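Procuram-se céticos: chamada para participantes do estudo de tarefas domésticas

A Konum abre inscrições para um grupo de avaliadores que vai passar quatro semanas a dizer-nos o que as máquinas ainda não sabem fazer numa cozinha. Temos 10 lugares. Não é preciso formação técnica, e quem já trabalhou em robótica deve indicá-lo no formulário, porque o grupo fica melhor com poucos especialistas.

Porquê céticos? Porque andamos há anos a ouvir que o robô que arruma a loiça chega para o ano. As demonstrações são bonitas, têm música e cortes de montagem, e depois alguém pergunta quanto tempo demorou a passar um prato da mesa para o lava-loiça e a conversa muda de assunto. Queremos pessoas que façam essa pergunta e que não se contentem com a resposta.

O estudo compara dois sistemas de controlo, a que chamamos Tukeck e Grabner. Ambos comandam dois braços com mãos de vários dedos e ambos são avaliados primeiro em simulação. As tarefas são as que qualquer pessoa despacha sem pensar: pegar numa peça de fruta, mudá-la de sítio, pousar um prato sem o largar de alto. Se a mão falha com um limão no computador, não vale a pena falar de ovos, copos de pé alto ou sacos de compras meio rasgados. 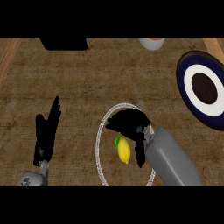
Simulação da bancada de fruta, com dois braços e um limão na mesa.

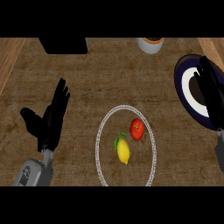 O trabalho do avaliador consiste em ver sequências deste género, do princípio ao fim e à velocidade real, e preencher uma ficha por cada uma. Interessa-nos saber se a tarefa ficou feita, se ficou bem feita e se aceitaria aquele resultado em sua casa. As três perguntas costumam ter respostas diferentes. Há também um campo livre, e pedimos que seja usado sem cerimónia. «Eu fazia isto com a mão esquerda enquanto falava ao telefone» é um comentário útil.

Convém esclarecer o que uma simulação prova, que é pouco. Um tomate calculado por computador não está tocado de um lado, a mesa não tem migalhas e não há crianças a puxar a toalha. Por isso a segunda parte do estudo decorre presencialmente, no laboratório de Indham, com objetos comprados na mercearia e uma bancada por limpar. Só os avaliadores que completarem a primeira parte passam à segunda.

O que pedimos
Idade mínima de 18 anos.
Experiência regular de cozinha, de limpeza, de reposição em loja ou de armazém. Conta tanto a profissional como a de casa.
Disponibilidade de 5 horas por semana durante a primeira parte, em horário à escolha.
Computador com ligação estável à internet (o telemóvel não serve, o ecrã é pequeno demais para ver os dedos).
Leitura fluente de português. As fichas não estão traduzidas.

O que oferecemos
Pagamento de 30 euros por sessão completa, igual para todos e independente do que escreverem nas fichas.
Deslocação e almoço nos dias passados em Indham.
Uma cópia do relatório final, incluindo os resultados que não nos agradarem.

Não podem participar funcionários da Konum nem familiares diretos. Também não aceitamos candidaturas de quem trabalhe para fornecedores de braços ou de mãos robóticas.

Como concorrer
Preencha o formulário na página do estudo e junte um texto curto, no máximo dez linhas, sobre uma tarefa doméstica que não entregaria a uma máquina e o motivo. Lemos primeiro o texto e só depois o resto. As inscrições fecham no fim de julho e respondemos a todos os candidatos, também aos que não forem escolhidos. As dúvidas sobre horários ou acessibilidade do laboratório podem ser enviadas pelo mesmo formulário, no campo «Outras questões».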